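Promov Brings the Salt Road War to the Table with Lilside Divided

New two-player board game covers a rebellion, a regency and the long winter between them
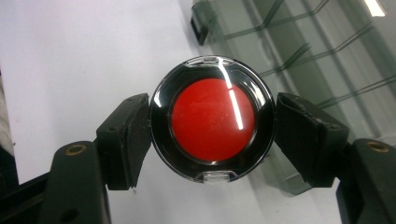 What is Lilside Divided?
It is a board game for two players about the fight over the river province of Lilside, played out from the death of the old Regent to the fall of the last hill fort. One player leads the Crown and the other leads the League of Abdella, and both sides spend most of the game trying to talk the province's towns into joining them before the shooting starts.

DRESTDALE – Promov, the Drestdale board game publisher, is thrilled to announce that Lilside Divided will reach stores this August. It's the biggest game we have made so far, and it has been on our test tables longer than anything else in the catalog!

The designer is Xiomara Lindgren, whose love of negotiation games and old-fashioned map games comes through on every turn. The province and its history are her own creation, built up over years of notebooks, hand-drawn maps and a truly alarming number of family trees.

"I wanted a war game where you could lose the war in the first hour by being rude to the wrong mayor," said Lindgren. "You send your envoys out, you make promises, and then you find out which of those promises people were listening to. My favorite games are the ones where both players sit there staring at one little town in the middle of the map, and neither of them wants to be the first to march on it."

How it plays

Each side starts with a handful of envoys and very few soldiers. Envoys travel the salt roads, visit towns and build up favor. When a town has enough favor with one side it opens its gates and its militia can be called up, but only while an envoy stays close by. Pull your envoy out too soon and the town may drift back to neutral (or worse, start writing letters to your opponent).

Once the Regent's Seal is broken the game shifts into its second half. Armies can now cross borders, forts can be put under siege, and all that careful favor turns into supply, shelter and fresh troops. Players who rushed for big cities often find themselves with long roads to guard. Players who courted the small hill towns have fewer soldiers but can move them in winter, when the main passes are closed.

Battles are quick. Both players pick a card in secret, add the strength of their troops and flip. There are no dice in the box, and a beaten army usually retreats with most of its people still in it, so one bad fight won't end your evening.

The event deck runs to 115 cards, and only part of it is used in any one game. Some events are huge, such as the Flooding of the Lower Quays. Others are small and personal, like a wedding that ties two stubborn towns together for a season. We have been playing for ages and still get into loud arguments about the Miller's Petition.

Short game and full campaign

A full campaign fills a long evening. For players who want to learn the ropes or just squeeze in a game before dinner, the rulebook includes The First Thaw, a starter scenario that uses only the northern half of the map and can be played in 30 minutes. It leaves out sieges and winter travel, and it teaches the favor rules so well that we now use it with everybody who sits down at our table for the first time.

There is also a set of linked scenarios following the Abdella family from the first secret meeting to the final siege. The result of each one changes the setup of the next, and the last page of the scenario book has room to write down how your own version of the story came out.

First printing

The first printing is 1,220 copies. Stores that carry our earlier titles will be able to order from the same distributors as before, and copies will be sold over the counter at the Promov shop in Drestdale from 10 a.m. on release day. Lindgren will be there teaching The First Thaw to anyone who wants to try it, and she has promised to play the Crown at least once, even though everyone here knows she's a League player at heart.

The complete rulebook will be free to read on our website before release, so you can see how it all works ahead of time. Questions that come up during play can go to our rules desk, and Lindgren reads every one of them herself.

About Promov

Promov designs and publishes board games in Drestdale. The company makes games for two players and small groups, with a soft spot for big maps and long arguments.

Media contact: Press Desk, Promov, Drestdale. Review copies and artwork are available on request.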